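Multi-shuttle feeding volume for juniors

dropshot_lane
We run a U13 group two evenings a week and I am trying to settle on a feeding volume for net and rear court drills. Last season the log shows 2469 shuttles fed to one pair between September and April, almost all by hand from the same spot. Footwork improved. Match results did not. Is there a volume above which you see no return?

Erimach
Volume is the wrong variable. Look at work to rest. For that age I use 11 shuttles per set, then a full minute off, four sets at most. Past that the split step disappears and you are training them to be late.

Visser
Disagree with the cap. Four sets is 44 shuttles. A player hits more than that in one game. We go to 175 per player per session, split over three drills, and the split step holds if the feed rate is slow enough. Most coaches feed too fast – the next shuttle is in the air before recovery is finished.

Erimach
Rally shots in a game are not comparable. The player reads an opponent's racket first. A fed shuttle from a fixed hand gives nothing to read.

dropshot_lane
So feed with a racket?

Kunness
Yes, for rear court. Hand feed only for net. Chia-hao Chou made this point at the regional coaching day, and he also varied the feeder's position by a step or two between sets. I have done it that way since and the juniors stopped guessing the corner.

Visser
Racket feeding takes practice. A bad racket feed is worse than a good hand feed. A U13 group will get bad feeds from most parent helpers.

Flultier
On the setup side, the feeder's rate depends on where the shuttles sit. Stacking them along the forearm works up to a dozen or so, then the feeder bends down to refill and the rhythm goes. Put a table at hip height on the non-racket side. I use a low, open-topped container on it, laid with the long side across the table so the hand can drop in anywhere without looking. Black wire mesh basket, same shape as mine, on a light wood table below.
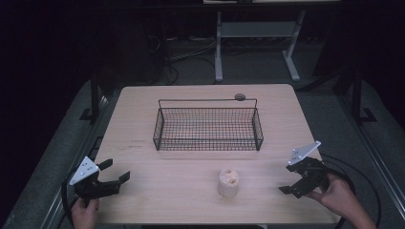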